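Tillunis Home Furnishing Reuse Project
Second progress report to the Jellumia Fund
22 March 2018

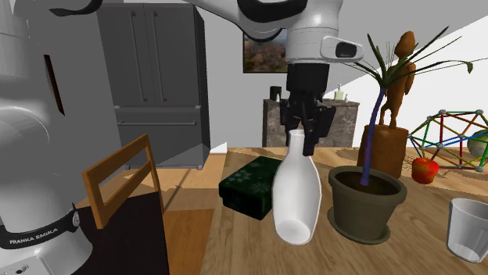

A white vase and a light wooden tabletop.

1. Purpose of this report

This report covers the second half of the first year of the grant. It sets out what has been delivered against the agreed plan, what has slipped, how the money has been spent and what we intend to do up to the end of June. The first report dealt with the lease, insurance and the fitting out of the workshop, and those matters are not repeated except where something has changed.

2. Summary

The project collects unwanted furniture and household goods, repairs what can be repaired and passes it on to people moving into unfurnished tenancies. In the period we furnished 29 homes. Collections are ahead of plan, repairs are slightly behind, and deliveries to the Senine estate started later than we had agreed with you. Spending is within budget overall, with an overspend on van costs covered by an underspend on training.

3. Collections

We accepted 135 donated items. Tables, chairs and chests of drawers made up the larger part. Beds remain hard to find in a condition we can pass on, and we still turn down most mattresses and any upholstered item without its fire label. We now ask donors about the label on the telephone before booking a collection, and wasted journeys have fallen as a result.

The booking form has been shortened. Donors had been leaving it half finished, mostly at the page asking for measurements. The driver now takes measurements on the doorstep, which adds a few minutes to each call but has brought in more bookings.

Small household goods such as crockery, lamps and vases were not part of the original plan. Donors offer them along with the furniture and tenants ask for them, so we have set aside one bay of shelving in the store. We do not repair these goods. Anything chipped or cracked is refused at collection.

4. Repairs

The workshop was open on all planned days except for five in the winter, when the heating failed. The landlord replaced the boiler at no cost to the project. Glue and varnish could not be used during that time and a backlog of chairs built up. It has been reduced but not cleared.

Most repairs are loose joints, missing handles and worn surfaces. Table tops take the longest. We have stopped stripping them back fully unless the damage is deep - a light sand and a coat of oil is enough for most, and tenants have told us they are happy with the finish. Drawer runners are now bought in bulk from Yurchenko Supplies, at a lower price than we were paying to buy them singly.

Electrical items continue to go to an outside tester. We looked at doing this ourselves and decided against it at present volumes.

5. Deliveries and referrals

Referrals come from the housing office, two advice centres and the women's refuge. The refuge asked for a shorter notice period, and we now keep a basic set of furniture ready for its referrals. This takes up floor space we would otherwise use, but it has been used regularly and we propose to continue.

The Senine deliveries should have begun in the autumn. The delay was caused by the parking restrictions outside the blocks, where the van could not stop long enough to unload. A loading permit was granted after our second application. The lifts take a dismantled wardrobe but not an assembled one, so the crew now carries tools and puts larger pieces together in the flat.

6. Training

We planned two groups of trainees and have run one. It had five places, all of them filled, and every trainee finished the course. The second group was put back because the bench space was taken up by the chair backlog. It will start once the backlog is cleared, with the same content and an added session on lifting and carrying.

7. Spending

Rent, wages and materials are in line with the budget. Van costs are over, mainly due to a clutch replacement and higher fuel use on the longer Senine round. Training is under for the reason given above. We ask for your agreement to move part of the training underspend to the van heading. The figures are in the attached table, and receipts can be sent if needed.

8. Work to the end of June

Clear the remaining chairs.
Run the second training group.
Settle a fixed delivery day for Senine with the housing office.
Agree a written list of accepted small goods for donors.
Renew the van insurance and get quotations for a second-hand replacement.

The lease on the store also comes up for review in this period. The landlord has said that he wishes to renew, but we have not yet seen the new terms and will write to you separately when we have them.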